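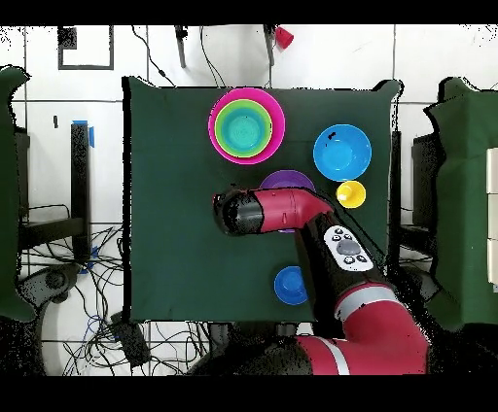
Larach holds back full order for robot arms

PELTBY, July 10, 2019. Catering supplier Larach will buy 2 robot arms for its Peltby site this year and has put off a decision on any more until October at the earliest.

The firm had been offered a package of 15 arms by equipment seller Dirnent. It has turned that down for now. Larach says the case for the larger order leaned too heavily on demonstrations, and that picking up and stacking bowls on a table tells a buyer little about a full shift in a busy wash-up room.

"We have sat through plenty of sales talks and we still don't know what one of these costs to keep running," the company said in a statement. "The price of the arm is the easy part. Grippers, spare parts, floor space and the wages of whoever has to reset it were missing from the first quote."

The two arms will be set to sorting and nesting bowls and cups of mixed sizes. Larach has asked for a trial of 21 working days, with every stoppage written down by its own staff and not by the seller. Consultancy Kavanagh will check the records.

Money for the remaining arms stays in the budget but cannot be spent without a fresh vote by the board. Larach employs 188 people at Peltby and says no jobs have been counted as savings in its plans.

Trial results will be shared with staff before any further order is placed.

Press enquiries: Larach press office, Peltby.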